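**Members' Forum > Governance and Policy > Consultation: revised rules for shared workrooms**

*Thread opened 4/22/26. Posters are reminded that contributions may be quoted in the summary of responses.*

---

**Hatbridge_Secretariat**

Members are invited to comment on the draft rules for shared workrooms at the Hatbridge and Lelgate sites. The draft replaces the booking guidance now in force and would take effect in June.

The principal changes are as follows.

- Bookings would be limited to three hours per group per day, with one extension permitted where the room is free.
- Work left out between sessions would have to carry a dated label.
- Unlabelled work would be moved to the holding shelves at the end of the day and kept for two weeks.
- The annual contribution for the workrooms would be paid from the general fund and would no longer be charged to individual groups.

The general fund allocation proposed for the first year is 3000 pounds, against 2000 pounds under the present arrangement. Comments on any clause are welcome. Please give the clause number where possible.

---

**lelgate_textiles**

Our group supports clauses 1 to 3 and has reservations about clause 4.

The three-hour limit is reasonable. At Lelgate the large room has frequently been booked from opening until closing by a single group, and on several occasions the room was found to be locked and unattended for much of that time. A limit would release the space for smaller groups that meet in the evening.

With regard to clause 4, we ask the Secretariat to explain why groups that do not use the workrooms should contribute to them through the general fund. The reading circle and the choir have no need of bench space.

---

**quire_and_fold**

I write in a personal capacity. I do not agree with the previous post on clause 4.

The choir uses the hall, and the hall is paid for from the general fund. The same principle should apply to both. Charging groups separately for the workrooms has discouraged new groups from forming, and the paper crafts group closed for that reason.

My concern is with clause 3. Two weeks is too short a period for members who attend monthly. An item moved to the shelves the day after a meeting would be disposed of before its owner next came to the building. Five weeks would cover every case.

---

**Hatbridge_Secretariat**

In reply to lelgate_textiles: the individual charges cost more to administer than was expected, and several groups were invoiced in error last year. The full reasoning is given in the paper circulated with the draft (reference 2343).

In reply to quire_and_fold: the two-week period was chosen with the size of the shelving at Hatbridge in mind. The point about monthly meetings is noted and will be put forward.

---

**bench_four**

I should like to raise clause 2, which has received little attention.

The draft refers throughout to "work left out between sessions". It does not say whether this includes mats, stands and other equipment, or only the pieces being made. In practice these are left together, and a member clearing a bench must decide what belongs to whom. The wording ought to cover everything on the work surface and beside it.

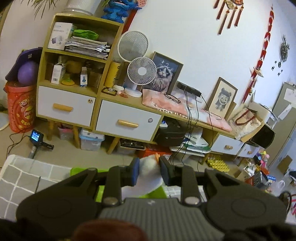
*Work in progress on a gridded surface, with a small screen standing to the rear.*

I would suggest the following text for clause 2: "All materials, tools and equipment left in a workroom after a session shall be labelled with the name of the group and the date." One label for each bench should be sufficient. A label on every article would be excessive.

---

**lelgate_textiles**

We support the wording proposed by bench_four, with one amendment. The label should also state the date of the group's next booking. Whoever closes the building could then see at once whether the items need to be moved.

On clause 4, we have now read paper 2343. It deals adequately with the invoicing errors. It does not deal with fairness between groups, and our objection stands.

---

**villanueva_room_user**

May I ask whether the rules would apply to the Villanueva Room? It is listed in the schedule as a meeting room, but it has a sink and benches and has been used as a workroom for several years. If it is left out, the groups restricted by clause 1 will simply move there, and the members who now hold meetings in it will be displaced.

---

**Hatbridge_Secretariat**

The Villanueva Room was omitted from the schedule by oversight. It will be added, and the three-hour limit will apply to it.

---

**quire_and_fold**

That decision should not be made by reply in a forum thread. The Villanueva Room is the only space with step-free access to the kitchen, and the lunch group books it for four hours. I request that it be treated as a separate item and that the lunch group be consulted directly.

---

**Hatbridge_Secretariat**

The objection is accepted. The status of the Villanueva Room will be set out as a separate question in the revised draft, and the lunch group will be written to.

To date, 63 responses have been received by post and through the online form, in addition to this thread. The majority favour clauses 1 and 2. Opinion on clause 4 is divided.

---

**bench_four**

Will the online form remain open while the draft is revised? The Rindatik booking system rejected my response twice with a message that my membership number was not recognised, although the same number is accepted for bookings.

---

**Hatbridge_Secretariat**

The form will remain open until the revised draft is issued. Members whose numbers are rejected should send their response to the office in writing, quoting the clause number, and it will be counted in the ordinary way.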